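Brusley Learning Support Pilot -- Interim Report to Sernunar
Prepared by Ankica Ionescu, 2019-12-19

Enrolment
We enrolled 69 families against the target in the agreement. On paper that looks healthy. Only 41 came back after the first month, and I would ask the board to read every other figure in this report with that one in mind.

Attendance at the Caron site has held up. Avton has not, and I doubt the extra advertising proposed for February will change much. Parents there told us the bus was the problem. A poster won't fix a bus.

Materials
Spending is under budget, mainly through buying toy bricks in place of the licensed maths kits. The supplier's claims about those kits struck me as generous, and I have yet to see data behind them. Sorting by colour can be set up with a table, stacked bricks and some red tape.

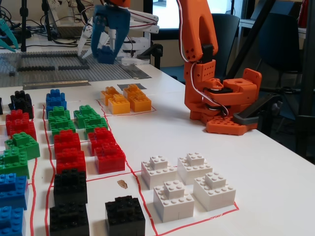 Outcomes
Staff report improved confidence in most children. I'd treat this with caution. The same staff ran the sessions and filled in the forms, and we had no comparison group. Two of the three measures we promised were collected properly -- the third, the home survey, had too few replies to use.

Request
We ask that the second payment go ahead, with the Avton portion held back until transport is sorted out.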